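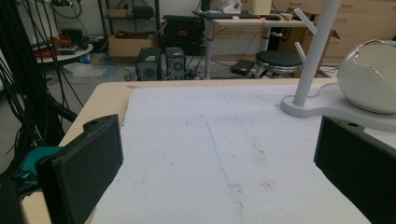

Well, that was a season! I've only just got the mud out of my boots and I'm already looking up the July fixtures for the summer sevens.

For anyone new, I play (badly) and shout (very well) for Trellen, and in April we had our last league match away at Narolness. We needed a win to stay up. The coach left early, the driver took the coast road, and half the forwards were asleep before we reached the roundabout.

Narolness have a lovely ground. There's a slope towards the clubhouse end that must be worth a try a half, and their programme said 314 people had come to the same fixture last year. It felt like more this time, and most of them were on the far touchline giving our winger plenty of advice. 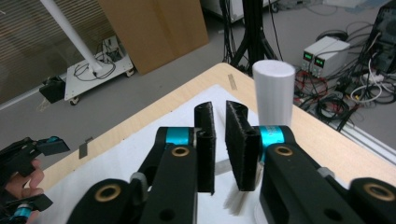
Gripper open over the white sheet

We played up the slope first and went in 12 points down. I thought we were done for. Then our scrum half took a quick tap from a penalty on their 22, went straight through two tacklers and dotted down under the posts, and suddenly everyone was awake. Two more tries followed, the second from a driving maul that I swear moved at walking pace the whole way. I was at the bottom of it and saw nothing but socks – best minute of my year!

They had a kick to win it at the end. It drifted right. We won by a single point and I have no voice left on any of the videos.

The Ghasemi Cup draw is out as well, and we've got Brurnetel at home in the first round. They're two divisions above us and they throw the ball about from anywhere, so it should be a cracking afternoon even if we get stuffed. I can't wait. Pre-season training is on the bottom pitch until the top one has been reseeded, so bring long studs if it's rained.

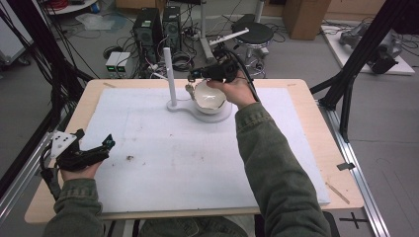
Two grippers, with a bowl on its stand

If you've been thinking of giving rugby a go, come down. We've got a second team that will take absolutely anyone, and the teas are superb.

106 shares | 12 comments

This site uses cookies. By carrying on reading you agree to our use of them.

© July 2023 | Contact | Back to top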